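Give the Cables an Afternoon

Tekside shop notes, opinion

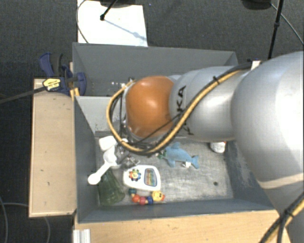 Dress the arm before you tune it

I love cable day. I know how that sounds, and I know that most people who set up a robot cell would much sooner be tuning grasps or playing with speeds. But if you gave me one free afternoon with any arm you like, I'd spend it on the cables, and I think you should too!

Our cell is a KUKA over a divided bin full of toys and household odds and ends: a plush dolphin, a green tumbler, a scoop, a bead caterpillar that I've grown far too fond of. The yellow and black bundle runs down along the arm, goes under the orange joint cover and loops back up beside it. That loop is where all the arguing happens. Make it too short and the wrist pulls on it when it turns. Make it too long and it hangs down into the bin, where a dolphin fin or the handle of a scoop will find it sooner or later.

My opinion, and I'll defend it over any lunch you care to buy me, is that the loop should be set with the arm in its worst pose. Everybody sets it at home position because that's where the arm is parked when you walk up with a bag of ties. Home is the easiest pose the cable will ever see. Jog slowly to the far corner of the bin, turn the wrist as far as the job will ever ask, and look at the slack there. Then do the other corner. Then power down, lock it out, and put your ties on.

About ties: fewer, and looser. In February we took over a cell that the people at Brollberg had dressed, very handsomely, with a tie every couple of inches. It looked like a braid. It also had no give anywhere, and all the bending went into one short stretch near the wrist, and that stretch was where the jacket had cracked. We cut almost 100 ties off that arm (I kept them in a jar for a while). It now has a handful, placed where the bundle needs to stay put, and free cable in between.

I do trim my tails, by the way, though not until the cell has run for 2 weeks. A long tail tells me the tie is still up for discussion. Šimek, the shop we share a loading dock with, thinks this is slovenly, and they have a point about tails scratching your wrists.

The bin deserves the same care. Ours sits against light wood, with a bar clamp gripping one corner, and I've heard visitors suggest that we ought to have a proper welded fixture. Why? We've changed our minds about the bin's height 5 times. A clamp lets you change your mind before lunch and be running again after it. Mark the position, check the clamp when you check the cables, and save the welding for a cell that has stopped teaching you things.

The Ikex checklist we started from gives cable dress one line, down near the labels and the floor tape. I'd move it to the top of the page and give it half the sheet.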